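접촉 구간 가중 샘플링 정리 (Skerkness 서랍 과제)

지난 글에서 Skerkness의 서랍 과제를 행동 청크 방식으로 학습시켰을 때 정책이 병 근처에서 멈춰 버리는 문제를 적었다. 그때는 원인을 관측 쪽의 가림으로 추정하고 글을 끝냈는데, 이후에 샘플링을 바꾼 실험을 돌렸고 추정이 절반쯤 틀렸다는 것을 확인했다. 그 내용을 정리해 둔다. 나중에 다시 찾아볼 용도라서 설정값이 많고 설명은 짧다.

과제 정의

냉장고 하단의 인출식 서랍에 음료 캔과 병이 있고, 양팔 로봇이 병을 집어 두 손으로 안정되게 잡는 것까지가 한 에피소드다. 캔은 옮기지 않는다. 캔은 방해물로 취급하며, 캔에 손이 닿아도 그것만으로 실패로 치지는 않는다. 에피소드의 종료 조건은 병이 두 손 사이에 들려 있고 양손 관절 토크가 일정 시간 동안 허용 범위 안에 머무는 것이다. 비전만으로 종료를 판정하는 방식은 초기에 시도했다가 버렸다. 손가락이 병을 덮는 자세에서 판정기가 자주 흔들렸다.

시연 데이터는 원격 조작으로 모은 에피소드 200개다. 기록 주기는 10 Hz로 맞췄다. 손 관절값은 원래 더 빠르게 들어오지만 영상과 타임스탬프를 맞추면서 다운샘플링했다. 이 단계에서 접촉 순간의 토크 피크가 뭉개지는 부작용이 있어서, 최종 버전에서는 다운샘플링 전에 구간 최댓값을 별도 채널로 남겼다. 이 채널은 정책의 입력으로 쓰지 않고 라벨링에만 쓴다.

관측은 머리 쪽 영상, 양팔 관절각, 양손 관절각이다. 손목 카메라는 없다. 손목 카메라를 달면 문제의 상당 부분이 사라진다는 지적을 여러 번 받았는데 동의한다. 다만 이번 실험의 목적은 카메라 구성을 고정해 놓고 학습 쪽에서 어디까지 가는지 보는 것이었다.

기존 설정에서 관찰된 문제

균등 샘플링으로 학습한 정책은 접근 동작이 매끄럽다. 팔이 서랍 위로 들어가는 궤적은 시연과 거의 구분되지 않는다. 그런데 손가락이 닫히기 직전에 속도가 떨어지고, 같은 위치 부근에서 작은 진폭으로 왕복한다. 타임아웃까지 그 상태가 이어지는 경우가 실패의 대부분을 차지했다.

처음 의심한 것은 가림이었다. 검은 손이 목표물을 덮으면 영상에서 얻을 정보가 줄어드니 정책이 파지 여부를 모를 수 있다. 그래서 병 주변을 일부러 지운 영상으로 정책을 다시 평가했는데, 왕복 동작이 시작되는 위치가 거의 바뀌지 않았다. 영상 정보가 부족해서 멈추는 것이라면 지운 영역이 커질수록 더 일찍 멈춰야 한다. 그런 경향은 없었다.

다음으로 본 것은 데이터의 시간 분포다. 시연자는 손가락을 닫기 전에 대체로 잠깐 기다린다. 원격 조작의 왕복 지연이 200 ms이므로 손을 위치시킨 뒤 화면이 따라오는 것을 확인하고 나서 닫기 명령을 넣는다. 기록에는 이 대기가 그대로 남는다. 결과적으로 파지 직전의 관측에는 "가만히 있기"가 정답인 샘플이 몰려 있고, 실제로 손가락이 닫히는 샘플은 얇은 띠처럼 지나간다. 균등하게 뽑으면 정책은 대기를 잘 배우고 닫기를 못 배운다. 알고 보면 흔한 이야기지만, 로그를 그려 보기 전까지는 가림 쪽만 들여다보고 있었다.

방법

에피소드를 접근, 대기, 접촉, 유지의 네 구간으로 나누고 구간별 샘플링 가중치를 다르게 준다. 손실 함수는 그대로 둔다.

구간 경계는 두 단계로 정한다. 먼저 손 관절 속도와 앞에서 말한 토크 최댓값 채널로 후보 경계를 자동으로 뽑는다. 그다음 Cluvetti에서 영상과 곡선을 나란히 띄워 놓고 사람이 경계를 옮긴다. 자동 경계만 써도 접근과 대기는 잘 나뉘지만, 접촉의 시작점은 손대야 하는 경우가 꽤 있었다. 손가락끼리 닿아서 토크가 오르는 경우와 손가락이 서랍 벽에 스치는 경우가 자동 경계에서는 접촉으로 잡힌다.

가중치는 다음 원칙으로 정했다. 대기 구간은 길이에 반비례하게 낮춘다. 짧은 대기는 그대로 두고 긴 대기만 깎이게 하려는 것이다. 접촉 구간은 에피소드마다 뽑히는 기대 횟수가 같도록 올린다. 접근과 유지는 건드리지 않는다. 대기 구간을 통째로 잘라 내는 버전도 만들었지만, 그 버전에서는 손이 자리를 잡기 전에 손가락이 닫혔다. 대기에는 지연 때문에 생긴 부분과 미세 정렬을 위한 부분이 섞여 있고, 둘을 깨끗하게 분리하는 방법은 아직 없다.

학습은 Cirnix의 기본 청크 정책을 그대로 썼다. 가중 샘플링을 처음부터 적용하면 초반 손실이 튀기 때문에 첫 1000 스텝은 균등 샘플링으로 돌리고 그 뒤에 선형으로 전환한다. 전환 길이는 결과에 크게 영향을 주지 않았다. 데이터 로더에서 가중치를 적용하는 위치는 주의가 필요하다. 청크의 시작 시점 기준으로 가중치를 주면 접촉 구간에서 시작하는 청크만 늘어나고, 대기 구간에서 시작해 접촉으로 넘어가는 청크는 여전히 적다. 우리가 늘려야 하는 것은 후자다. 그래서 청크 안에 대기에서 접촉으로 넘어가는 경계가 들어 있는지를 기준으로 바꿨다. 이 한 줄을 고치기 전과 후의 차이가 가중치 값을 조정한 차이보다 컸다.

장비와 장면

실험은 전부 Ó Conaill 동 1층의 주방 세트에서 했다. 창 쪽에서 들어오는 빛의 색이 강해서 화이트밸런스를 자동으로 두면 에피소드 중간에 서랍 바닥 색이 변한다. 수동으로 고정했다. 광택이 있는 흰 상판과 바닥 타일의 반사도 성가신 요소인데, 이쪽은 색상 증강 외에 별도 처리를 하지 않았다. 서랍 안은 흰색이고 캔은 녹색이라 캔 분할은 쉽다. 어려운 쪽은 투명한 병이다.

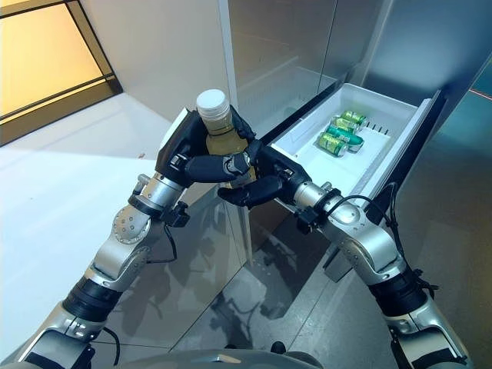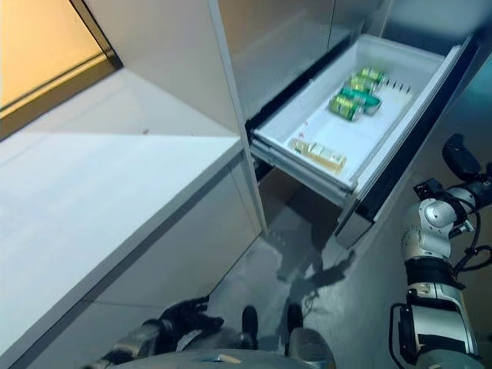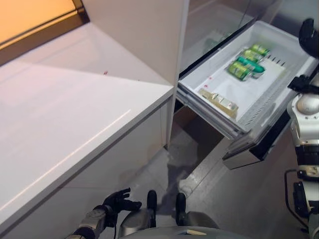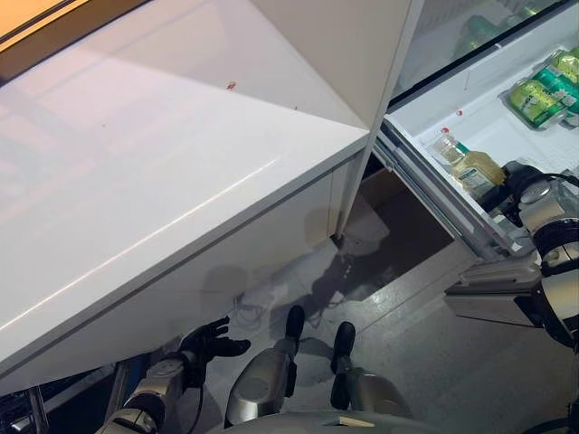 녹색 캔은 네 장 모두에 있고, 두 손이 병을 함께 쥔 자세는 첫 번째 장면에만 나온다.

결과

가장 뚜렷한 변화는 파지 직전의 왕복 동작이다. 가중 샘플링을 적용한 정책에서는 왕복이 남아 있어도 짧고, 대부분 닫기 동작으로 이어진다. 타임아웃 실패는 확실히 줄었다. 대신 전에는 드물던 실패가 눈에 띄게 되었다. 한 손이 먼저 병을 잡은 뒤 다른 손이 들어오면서 이미 잡은 손가락을 밀어내는 경우다. 전에는 그 단계까지 가는 에피소드가 적어서 보이지 않았을 뿐이라고 본다.

양손 파지에서는 손가락이 병 앞쪽에서 겹친다. 첫 번째 장면에서처럼 한 손이 병 윗부분을 감고 다른 손이 아랫부분에 손가락을 걸면 두 손의 손가락 모델이 기하학적으로 간섭하기 쉽다. 시연자는 이때 나중에 들어오는 손의 손목을 조금 기울여서 피하는데, 정책은 이 기울임의 시점을 자주 놓친다. 접촉 구간을 두 개로 나누는 편이 맞을 수도 있다. 첫 손의 접촉과 둘째 손의 접촉은 필요한 관측이 다르다.

캔과의 거리도 영향을 준다. 병이 캔 무리에 붙어 있는 배치에서는 접근 궤적이 시연보다 바깥쪽으로 치우친다. 시연 데이터에 그런 배치가 적고, 가중치를 올린 접촉 구간이 떨어진 배치 위주로 채워진 탓으로 보인다. 즉 시간 축의 불균형을 고치면서 배치의 불균형은 더 키웠을 가능성이 있다. 배치별로 층화해서 뽑으면 되겠지만 현재 데이터 양으로는 어떤 층은 에피소드가 너무 적다.

가림에 대해서는 앞의 추정을 이렇게 고친다. 병에 접근해서 닫기까지의 실패는 가림보다 시간 분포의 영향이 크다. 잡은 뒤의 유지 단계에서는 가림이 문제가 된다. 유지 단계 영상에서 병 영역을 지우면 두 손의 상대 위치 오차가 커지고, 이 경향은 샘플링 방식과 무관했다. 지난 글에서 둘을 한데 묶어 쓴 것은 잘못이다.

효과가 없었던 것들

손실에 가중치를 곱하는 방식은 샘플링 가중과 기대값이 같아야 하지만 실제로는 학습이 불안정했다. 접촉 샘플이 드문 배치에서 기울기가 튀는 것이 원인으로 보인다. 배치 크기를 키우면 완화되지만 메모리가 먼저 찬다.

청크 길이를 줄이는 것도 해 봤다. 짧은 청크에서는 왕복이 더 심해졌다. 대기 샘플에서 시작한 짧은 청크는 대기로만 채워지기 때문에 당연한 결과이고, 긴 청크 쪽에서는 닫기가 빨라지는 대신 서랍 벽에 손등이 닿는 일이 늘었다. 결국 Cirnix 기본값으로 돌아왔다.

과거 관측을 여러 장 넣는 방식은 오히려 나빠졌다. 정책이 직전 정지 상태를 보고 계속 정지하는 쪽으로 기울었다. 가중 샘플링과 함께 쓰면 다를 수 있는데 그 조합은 아직 돌리지 않았다.

재현할 때 걸리는 부분

Cluvetti에서 내보낸 경계 인덱스는 영상 프레임 기준이다. 다운샘플링한 시퀀스의 인덱스로 바꾸지 않고 쓰면 경계가 전부 뒤로 밀리고, 그래도 학습은 오류 없이 끝난다. 이것 때문에 실험 한 벌을 버렸다. 로더에서 경계 시점의 타임스탬프를 양쪽에서 읽어 비교하는 검사를 넣어 두었다.

지연 보정은 행동 쪽에만 적용한다. 관측까지 같이 밀면 원래 어긋남이 그대로 유지된다. 평가 때는 정책이 로봇 쪽에서 바로 돌기 때문에 원격 조작 지연을 다시 넣을 필요가 없다.

서랍은 매 에피소드 전에 끝까지 당겨서 위치를 맞춘다. 덜 당겨진 상태로 시작한 시연이 몇 개 섞여 있었고, 그 에피소드들은 접촉 구간 통계에서 따로 떨어져 나왔다. 버리지 않고 표시만 해 두었다.

다음 작업은 접촉 구간을 손별로 나눈 라벨을 만들고, 같은 데이터로 다시 학습시키는 것이다. 경계를 다시 찍어야 해서 시간이 걸린다. 병이 캔에 붙은 배치의 시연도 12월 안에 추가로 모을 예정이다.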